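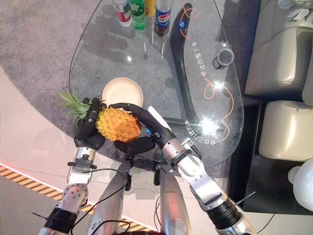
Slide 1. Pineapple over a glass table.

Good afternoon, and thank you to Raghda Hakim for the invitation. My talk is about the pineapple as a fruit of status, and how it became a fruit for everybody. I will speak slowly. Please stop me if a word is not clear.

Start with the question to the room: who has bought a pineapple this month? Wait for hands. Then: who has bought one and not eaten it? (In Hurkmont two people said yes.)

In the eighteenth century a pineapple in northern Europe could be rented for an evening. The host put it in the middle of the table, the guests admired it, and the next day it went to another house. It was eaten only when it began to go bad. I like this fact very much, but I must say that we know it mostly from later writers, so I present it with care.

The fruit came from South America, and on a long sea voyage it often rotted. For this reason rich families tried to grow it at home, in heated pits filled with tanner's bark. A plant needed two or three years of heat before it gave one fruit. Say this sentence twice, people do not believe it the first time.

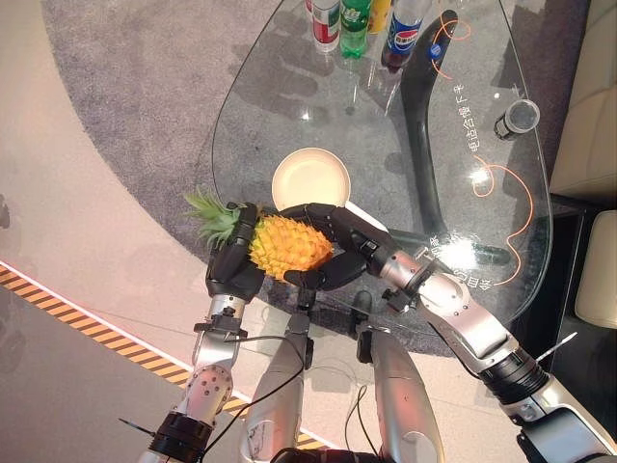

Slide 2. The crown and the skin, seen from above.

Explain the word. A pineapple is a multiple fruit: many small flowers grow together, and each segment of the skin was once one flower. The crown can be planted again. My neighbour in Ilska has done it on a windowsill, and she is still waiting.

Now the Medwood household book. Bjarke Ravn and I read it together in August. The gardener writes down coal, bark and wages, but he almost never writes how the fruit tasted. In one winter he lost 3 plants to frost and he gives this a full page. Read the passage aloud only if there is time.

After this, stone pineapples on gateposts. They are often called a sign of welcome. I am not sure this is so old. Some of them are probably pine cones — look at the leaves on top before you decide.

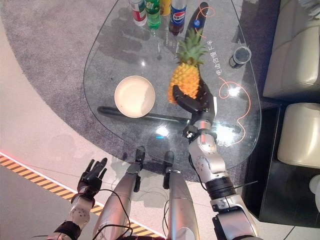
Slide 3. Fruit with the crown pointing to the far side of the table.

Last part: steamships and tins. In the nineteenth century the fresh fruit came faster from the Azores and the West Indies, and the price fell. Then came canning, and slices in syrup reached kitchens where no one had seen the whole fruit. The heated pits were used for cucumbers or left empty.

Mention the Halilović collection of tin labels. Handout is on the chair by the door, 100 copies.

Questions. If somebody asks about pizza, answer short.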